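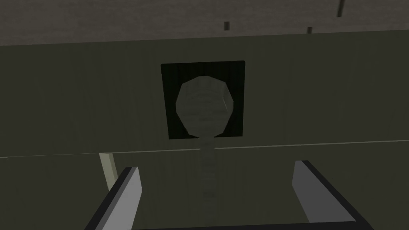
FOR IMMEDIATE RELEASE — July

**Drumau supporters' site relaunches with open match archive, new forum rules**

The independent supporters' site for Drumau Football Club is back up after a rebuild, with a searchable archive of match reports, a new forum and a proper contact page. First time in years all three have worked at once.

The site is run by fans. No tie to the club, never has been. Club news, ticket sales and membership stay with the club and its own office. Please don't email us about lost season passes — we can't look them up.

Main thing in the relaunch is the archive. More than 2000 match reports, team sheets and terrace columns, going back to the old stapled fanzine. Typed up by supporters over two winters. Search by season, opponent or player surname. Scores are as they were printed at the time, so if the fanzine got it wrong the archive has it wrong too, with a note where we've caught it.

"People kept asking for the cup run reports and we kept saying soon," said Izzati Raju, site editor. "Well, they're in. So is the season we'd all like to forget."

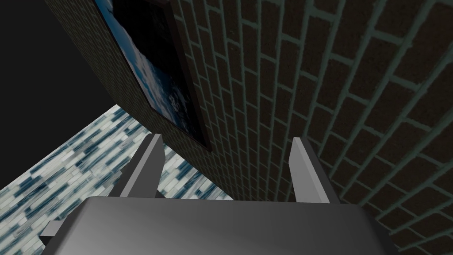
**Macario Beltrán**
Media contact, Drumau supporters' site

The forum reopens at 6 pm the same evening as the archive. Old usernames carry over, old passwords don't. Everyone will need to reset. Posts from the previous board are there to read but locked.

New rules are short. No abuse of players, officials or other posters. No posting of home addresses or workplaces, ever. Transfer rumours go in the rumours section and need a source, even if the source is a bloke at the Bisarov Road end. Moderators can suspend an account for 12 days without warning, and a second suspension is reviewed by two moderators who weren't involved in the first.

Slamet Wijaya heads up moderation. He ran the Tresano away-travel board before it folded and brought a fair bit of its rulebook across with him.

"Argue about the back four all you like," Wijaya said. "Go for the centre half's mum and you're off."

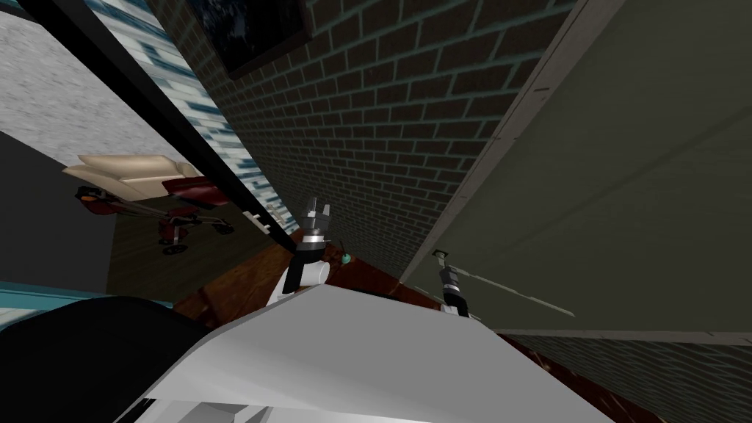 Suspended members get an email with the post in question attached, and can reply to it once. The old board didn't do that and it caused a lot of grief. Accounts banned before the rebuild stay banned unless the person writes in.

Photographs and programme covers have been put up with permission wherever we could find the owner. Some we couldn't. If one of yours is in the archive and you'd like it credited or taken down, use the contact page and put the season in the subject line. We'll pull it first and sort out the detials after.

Columns are the opinion of whoever wrote them. The site doesn't have a view on the manager. Several of the writers do, at length.

Hosting is paid for by member donations and the Sutanto Cup sweep, which runs again this season — 60 tickets, same price as last year, sold through the forum only. No betting ads on the site and none planned.
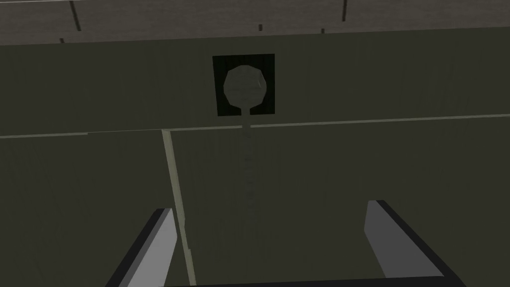
## Still to come

- Women's team archive. Zahira Latuheru is collecting reports and team sheets now, and is short on the early seasons. Anything helps, including cuttings.
- Audio. Adi Lumbantobing has the old hospital radio commentary tapes and is working thru them in order. First batch when it's ready.
- Away guide. Parking, trains, which grounds take cards. Written by people who went.
- Mobile layout for the fixtures page, which is still a bit wide on smaller phones.

## Writing for the site

Match reports wanted for home and away games, reserves included. Any length. Send by noon the day after the match and it'll be up that evening. You keep the rights to your own work and can ask for it to come down whenever you like.

## Media enquiries

Macario Beltrán, through the contact page, marked PRESS. Phone number given on request. Evenings are best, not during matches.

Quotes above may be used with credit to the site. Please don't describe us as a club spokesperson — it annoys them and it annoys us.

ENDS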